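Cleaning and Room Care Staff, Part-Time (2 shifts)
Brultus Residences, Kiiskinen building
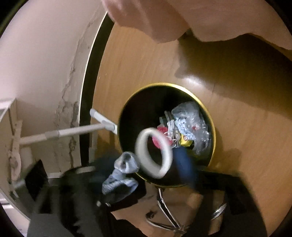
A hand reaches down over a wastebasket, with a roll of tape just above the opening, during room care.

Brultus is hiring room care staff for its furnished apartments in the Kiiskinen building. In January we start using floor robots from Rakano in the hallways and in rooms that have been cleared. The robots vacuum and mop. Everything else stays with people, and the job has been rewritten to match.

What you will do
Pick up items from floors so the robot can run
Empty wastebaskets and sort what goes to recycling
Clean corners, door frames and shelves by hand
Start the robot, change its pads and free it when it gets stuck
Report faults in the Jonent app

What changes from the old job
Hallway mopping is no longer on the list. There is more bending and sorting, and you will carry a phone for robot alerts. Current staff keep their hours and pay rate. Alerts are not used to rate your speed.

What we ask
You can lift light loads and work on your feet for a full shift. Cleaning experience helps but is not required. You do not need a technical background. Robot training takes about 16 hours and is paid.

Hours and pay
Shifts are 8 hours, two or three a week. New hires get a 14-day trial period at full pay.

How to apply
Leave a short letter and your work history at the Brultus front desk, or use the form on our jobs page. Applications close Dec 31, 2020.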